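Hulme Makers – minutes of the February meeting

Started at 7 pm. Sugeng Ismail in the chair. Apologies from the Clundska lot.

1. Last minutes
Agreed, with one fix: the Dresex order was for 27 spacers.

2. Tidying build
Sugeng gave us a cracking update! The sorting script now runs to 111 lines and he wants it shorter. Tissues, cups and wrappers are the target for now – bottles too, if the grip settings allow. Long chat about bin liners and whether loose plastic confuses the depth readings. Two members will try matt liners.

Living room session, GALBOT gripper in the first two:
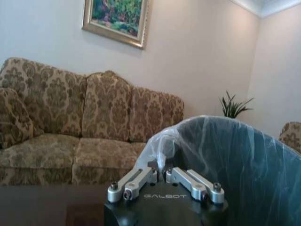
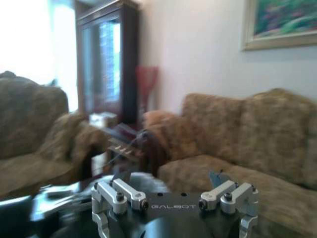
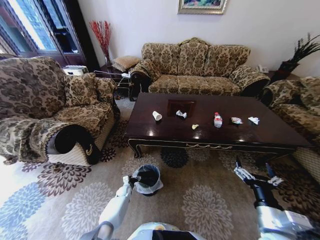
Everyone keen to carry on with this one. Sugeng to share the script before the next meeting. Stirnex cable ties are running low, order another 2 bags.

3. Workshop
Bench vice still sticking. New shelf goes up by the door.

4. AOB
Soldering evening proposed, big yes all round.

Closed 8.40 pm.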